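Display and Stockroom Assistant (part-time), Donnelly & Olik, Itthorpe

Last updated: June

We sell olive oil, vinegar, a few wines and a rack of art postcards that outsells all three. The shop is on the main street in Itthorpe, between the shoe repair place and a storefront that has been three different bakeries. We're looking for one person to take over the displays, the shelves and the back table, where everything gets sorted out before customers are allowed to see it.

The last person in this job left for a position in Veltton with a parking space. We can't compete with that. There is a bike rack.

What the work is

Mostly you will be putting bottles on stands. We know how that sounds. We would ask you to hold your opinion until you've laid a round bottle on a clear stepped stand, turned your back to find the price card, and listened to it think about leaving.

The stands are acrylic, and we own far too many of them. They are supposed to be invisible, and they manage it right up until you put a thumb on one. Bottles lie on their sides on the ledges with the necks all pointing the same way. Every layout is tried out on the back table first, with the postcards and whatever else is going in the window, and moved out front once it has stopped annoying us.
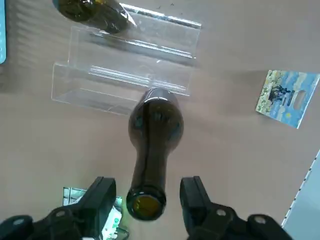 Back table: dark green bottles, a clear stand and one of the painting cards.

A normal shift runs from 7:30 a.m. to 12:30 p.m. You'd unlock the stockroom, check the window for anything that has shifted in the night, and restock the lower shelves. After that comes the table. Deliveries arrive when they feel like it, usually while you're holding something breakable. Boxes get opened, checked against the slip and put away, and the packing paper gets flattened and saved. We have a great deal of saved packing paper. You may be the one who finally does something about it.

The window changes every 3 weeks. You'll get a theme from us, sometimes a good one. Past themes have included "Harvest," "Blue," and "Things That Pour." You'll have a say in the next one, and after a month or so you'll probably be choosing them outright, which would be a relief to everybody.

There's also the inventory. At last count we had 3,165 items on the books, of which 400 were postcards and 129 were corks that somebody long ago decided to enter one at a time. Inventory happens twice a year. We provide lunch and we don't talk much.

You might like this job if

- you straighten things in other people's stores
- you can carry a full case up four steps without narrating it
- you have steady hands, or at least know when yours aren't
- you don't mind glass
- you can look at a shelf for a full minute and then move one thing

Retail experience is nice to have. So is any background in theater props, table setting, museum work or stacking wood. We once had excellent results from a person whose only reference was a bowling alley.

You might not like it if

- you need music (the radio gets one station, and it's mostly farm prices)
- fingerprints don't bother you
- you have strong feelings about being asked to redo a display you were proud of

The tryout

We don't do long interviews. You come in for an hour, paid at the regular rate, and work at the back table. You get one stand, a box of stock and a blank price card. Put together something you'd stop to look at if you were walking past with groceries. We'll be in the next room pretending to do paperwork.

Start with the stand and decide which way it faces. Most people set it square to the edge of the table, and most people are a little disappointed by the result. Try it at an angle. Move it again. We've all spent longer on this part than we'd care to put on a time sheet.
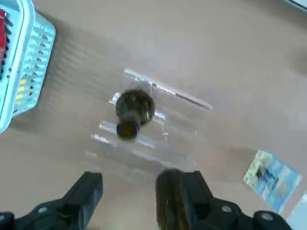 Pay and hours

Twenty hours a week over four mornings, with an extra afternoon during window changes. Pay is hourly and depends on experience; we'll tell you the number on the phone before you bother coming in. Staff discount on everything, including the postcards. Dented tins are free and there are more of them than you'd think.

You must be old enough to handle wine legally. The stockroom is up four steps with no elevator, so please ask us about access if that's a concern. Some of the work can be moved downstairs.

How to apply

Write us a short note and drop it through the door, or hand it to whoever is at the register. Include a phone number we can read. A resume is fine if you have one lying around. Please also tell us about one store window you remember and what was in it. It doesn't have to be ours.

We're reading notes as they come in and will take the ad down once the job is filled. If the sign in the door is still up, so is the job.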